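Jan 20, 2023

Day 7 of the Great Reduction, as Thư insists on calling it. The rule is one cupboard an evening, and tonight's was the mugs.

I had thought the mugs would be easy. They are not heirlooms. Most of them came free with something, or were left behind by people who have since moved to Brullby and stopped returning calls. Thư made a space at the end of the worktop for keeping and another for the charity shop, and within ten minutes I had filled the first and was defending it like a small, damp country.

The one from the Monden garden centre went, fair enough, the handle was glued on in October and I never trusted it. The two with the snowmen went. The tall thin one that can't be washed properly unless you have the fingers of a child went, and I said something rude to it on the way out. Then we got to the teal one and everything stopped.

Thư's case against: it doesn't match anything, it takes up the room of two, and the handle is square, so it catches on the dishwasher rack. My case for: it is my mug. I felt this covered it. She asked when I had last used it and I said this morning, and she said that was only because the rest were dirty - true, and a low blow.

We rang Khang Đàm to settle it, a mistake. He has had 5 flats in the time we've had one and believes a household needs two cups and a bowl. He said to put it out on the table overnight, alone, and see if I still wanted it at breakfast. Then he talked about the parking in Hellport for 28 minutes. I did the washing up with the phone under my chin.

So out it went, on the big table with the chopping board for company. 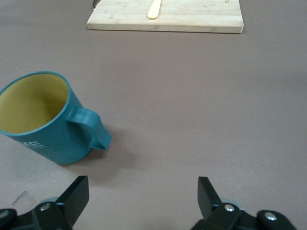 The defendant. Yellow inside, which I maintain is cheerful.

I've been in to look at it twice. It does look bigger on its own, I'll give her that. Thư says visiting is against the spirit of the thing and has gone to bed with her book.

Cupboard now shuts without a shoulder. Tomorrow is the drawer with the batteries, string and takeaway menus, including the one from Hrynyshyn's, who closed before we had the boiler done. I intend to fight for the string.

Must remember: bin bags, light bulb for the landing, ring Mum back.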